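The Grip That Wouldn't Let Go

Regular readers will remember that back in February we promised you a sorting demo by spring. We are still promising it. What we have in the meantime is a fault report, and since the fault report is more interesting than the demo was going to be, it gets the slot.

The short version: on the Prukar bench, the gripper closed when it had been told to open. It did this gently, on an apple, and then it kept doing it. The apple came off worse. The software, asked for its opinion, reported a fully open hand and a successful release, and moved on to planning the next pick with the last one still in its fingers.

We stopped there, read a great many logs and learned that it had happened before. Out of 3,642 logged grasps, 60 had ended with the controller and the hand holding different views on what the hand was doing. Most had sorted themselves out inside a second, so they went down as "slow release" and were left alone. Please do not leave slow releases alone.

Since then all testing has been at crawl speed, on fruit, with the force limit turned down so far that the arm could lose an argument with a grape.

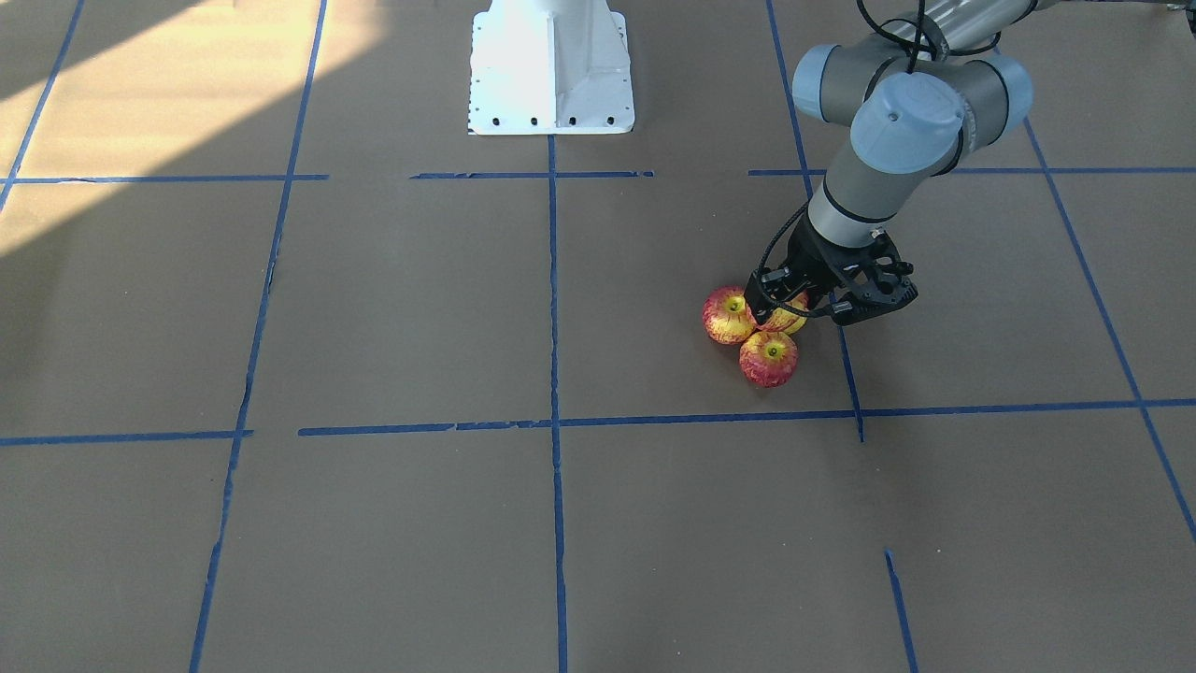 Kopecký wrote in as soon as the first notice went round to ask why anyone was worrying about apples when the same hand is meant to be passing things to people by summer. Fair. The worry was never for the apples. A hand that thinks it is open will happily drive off with whatever it has hold of, and sleeves are softer than fruit.

The cause, as far as we can tell, is a stale position reading. When the hand's data link drops for a moment, the controller goes on using the last number it received, with all the confidence of a man giving directions in a town he left years ago. If that last number was "open," then open it is, until fresh data turns up.

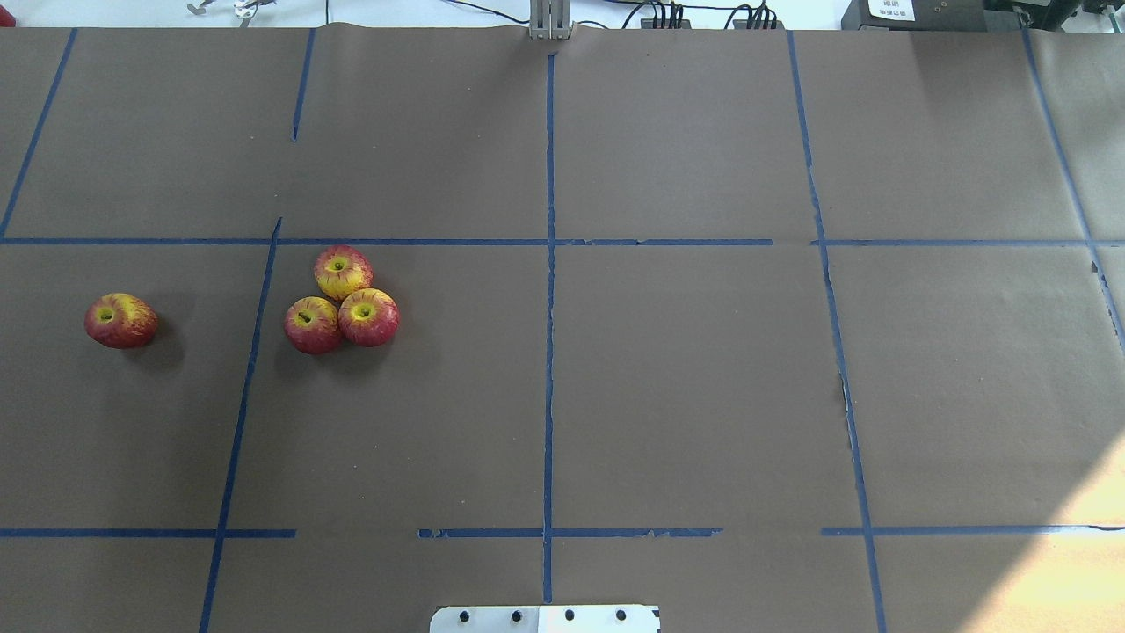
The fix is dull and we recommend it. Any reading older than 10 milliseconds now counts as no reading, and no reading means stop. The arm does not get to guess. It also has to see the fingers move before it may log a release, a rule we had assumed was already in there.

Two things are still open. The link drops themselves have not been explained, and the cable is everybody's favorite suspect, mainly for being cheap to replace. And the Pestholm bench runs the same controller, so please keep it at crawl speed until the patch is on, even if your logs look clean. Ours looked lovely.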